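Beaulieu Evening Sewing Course
Progress report, Sat 23 January

Dear Ms. Dhillon,

I am pleased to report on the first part of the course. We have now finished 8 lessons, and attendance stays good, also in the weeks of heavy snow. The group has learned straight seams, corners and the hidden zipper. Buttonholes were more difficult than I expected, so I gave them one extra evening.

From the grant we have spent 500 dollars on thread, lining and the repair of 2 sewing machines. The rent is paid until March. We still wait for the invoice from Flonder for the cutting mats, and I will send you a copy when it arrives.

The next unit is home textiles: small pillows with a border, then curtains. Patterned cloth must be cut with care so that the motif sits in the center, and for this we ask for 60 dollars more for fabric.

With kind regards,
Karine Petrenko
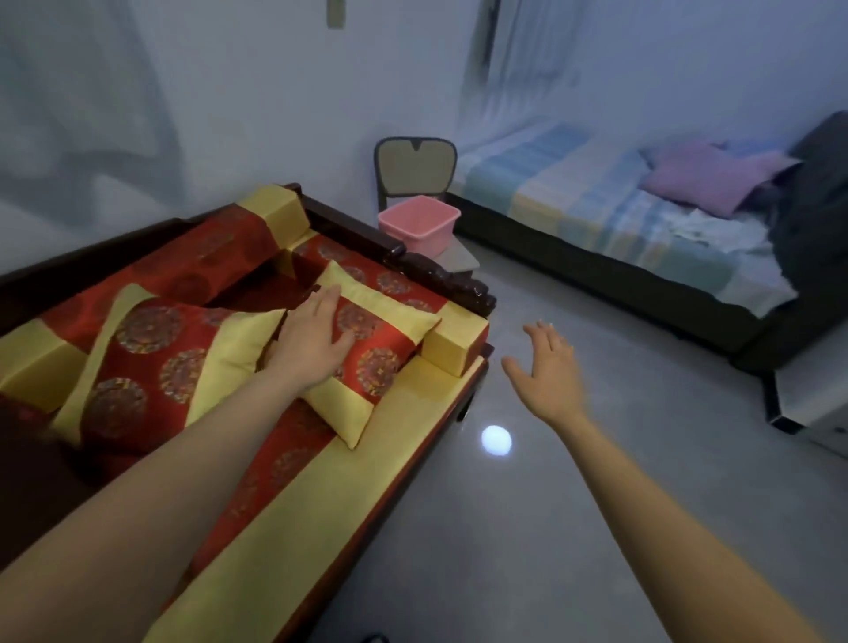
Ginette Dhillon: Thank you, Karine. The 60 dollars is fine. Please add the machine repair receipts when you send the Flonder invoice.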